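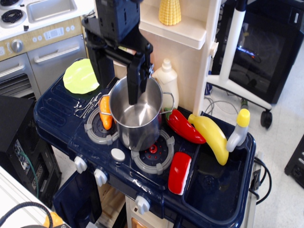 CHAPTER 7
Recording Crime: From Report to Statistic

7.1 Introduction

Crime figures are often quoted in public debate, yet many readers do not know how they are made. This chapter follows an offence from the first call to its entry in a published table. It deals mainly with burglary and theft. Violent crime is covered in Chapter 8.

Police forces can record only what is reported to them or what officers find for themselves. Victims may stay silent for many reasons, and a fall in recorded crime may reflect a loss of trust in the police. Surveys of households give a second measure – one with faults of its own.

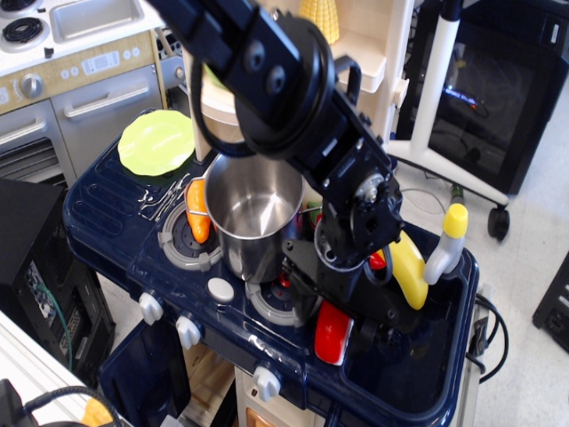 7.2 The Toltum Study

Shek and Yu examined burglary records in the town of Toltum over 20 months. Their household survey found 2964 incidents, of which 2163 had been reported to the police. Residents of the Gekard district were the least likely to report a break-in, even where the loss was large.

Before reading further, students should note the following terms, which are defined in the glossary:

recorded crime
reporting rate
repeat victim
detection

The recording rules in force at the time of the study are set out in Section 7.3. Tables for each district begin on page 28 of the workbook.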